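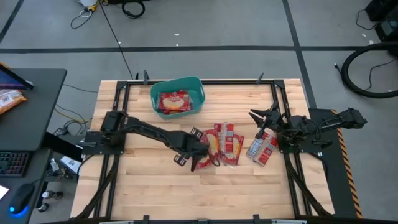

Two arms, one table and a teal basket: a snack-sorting station at the Keletti packing lab in Urlow.

The Keletti packing lab is going shopping again. The lab's equipment plan for the coming year was posted on 6 August 2026, and the headline item is a set of 5 new two-arm workstations, to be bought in two batches and set up along the south wall of the main hall in Urlow.

It's a big step for a small place. Keletti has been getting by with very few stations, booked from early morning until the lights go off, and anyone who has tried to get an afternoon slot there knows how that goes. The new plan doesn't fix everything, but it's the most exciting list the lab has put out in years – and a surprisingly good read if you like knowing where the money goes.

Most of the work at the lab is packing small grocery items. The arms pick up snack packages from a tabletop, with a plastic basket on the same table. That sounds simple until you watch somebody try to get a gripper around one thin, shiny package in a pile of three. Packages overlap, they stand on edge, they fan out, and every one of those cases is something the team wants more practice time on.

"People ask why we don't buy one really fancy machine," said Hậu Ninh, who put the plan together. "We looked at it. For the same money we can have several plain tables, all built the same way, and a lot more hours of work on each of them. That was an easy choice for us."

The choice of tables took up more of the planning than you might guess. The lab is staying with wood tops inside a black metal frame, with an arm mounted on the left and one on the right. The wood can be sanded or swapped when it gets scratched up, and the frames bolt together with ordinary tools. Ninh had quotes from two suppliers, Parkov and Shokri, and the plan splits the order between them. Parkov will supply the frames and tops, Shokri the arms and mounts. Prices aren't in the public version, which is a shame, though the plan does say the two quotes for frames were close enough that delivery time settled it.

Then there are the small things, and they add up fast! The plan sets aside money for 200 spare gripper fingertips, which wear down quicker than any other part. It has a line for cable trays and floor covers, so the runs between desks and tables can be tidied up. It has a line for baskets too, in the same shape as the current ones, and another for groceries. Packages get crushed and torn with handling, and a crushed package doesn't behave like a fresh one, so the stock has to be replaced on a regular basis.

One idea that didn't make the cut this time was a second set of cameras for every table. Thịnh Ho, as his badge spells it – Thịnh Hồ on the plan itself – runs the daily bookings and had asked for them. He's taking it well.

"I'd rather have the tables," Hồ said. "If I can give a new person a station in their first week, they learn so much faster than they do standing behind somebody else. We can come back to cameras."

The plan also puts a service visit every 12 weeks into the budget from the start, for old stations as well as new ones. In past years repairs came out of whatever was left over, and one bad motor could eat up the money meant for something else. Putting upkeep on its own line may be the least flashy change in the whole document, and it's probably the one the people at the tables will feel first.

Orders for the first batch go out in September. The second batch depends on how the first one settles in, and Ninh wants a full month of bookings on the new tables before signing for the rest. Floor tape for the new spots is already on the shopping list, and current users can send Hồ their preferred hours by email before the new booking sheet opens.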